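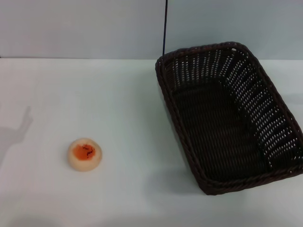 Bun-like item and wicker basket on a pale table

Noltby Bakery Price List, data card

What it is
Prices from small bakeries in two towns, Noltby and Hirkum, typed up from the paper lists they hand out or tape to the door. One row per product per list. 1249 rows right now. Started as a spreadsheet for Pushpa's thesis, got bigger, here it is.

Files
prices.csv - the main thing
shops.csv - one row per shop, with town and opening hours where we had them
names.csv - spelling variants mapped to one product name (bun, bunn, sweet bun sm.)
old/ - don't use, kept so the thesis tables can be rebuilt

Columns in prices.csv
shop_id - matches shops.csv
product - cleaned name
product_raw - exactly what the list said, typos included
price - in cents, whole number
unit - each, half dozen, dozen, loaf, lb
weight_g - mostly blank, see below
list_month - month on the list. Blank if the list had none
entered_by - initials

How it was collected
Santosh and Umesh walked round and asked for lists. 33 shops asked, 31 said yes. The two that said no are not in shops.csv at all, so the ids skip 14 and 22. Not a bug. Csenge typed most of Hirkum, Pushpa typed Noltby. Raimo checked every row over 40 dollars (wedding cakes, nearly all fine, one missing decimal point).

Known problems
- weight_g is a mess. Some shops give dough weight, some baked weight, most give nothing. Don't compute price per gram from this and then email us.
- "Roll" and "bun" are not seperated the same way in both towns. Hirkum shops call nearly anything round a roll. names.csv leaves them apart, merge if you want.
- Day-old prices are only there if printed on the list. Handwritten discounts skipped.
- Shop 9 changed owners in February, both price lists are in under the same id. Filter on list_month.
- Some dozen prices are really for 13. Marked in product_raw if the list said so, otherwise no idea.
- Accents got eaten in an early export. Fixed in prices.csv, still broken in old/

Loading
Comma separated, UTF-8, header row. Empty means unknown, zero means free (there are a few, bread ends mostly). Excel will turn the "1-2" shop ids into dates if you let it, import as text.

Missing
No supermarkets, no cafes, no market stalls. Stallport was planned and we have a folder of lists for it but its not typed up yet. If you want to help type, open an issue and Umesh will send scans.

Changes
v3 - added unit column, fixed shop 27 (was listed under the wrong town)
v2 - Hirkum added
v1 - Noltby only

License
CC BY 4.0. Credit "Chaudhary, Singhal, Upadhyay, Orbán and Ahonen". Shop names are in with permission, please don't use them in ads.

TODO
- redo names.csv for the pastry rows
- ask shop 18 what a "long special" is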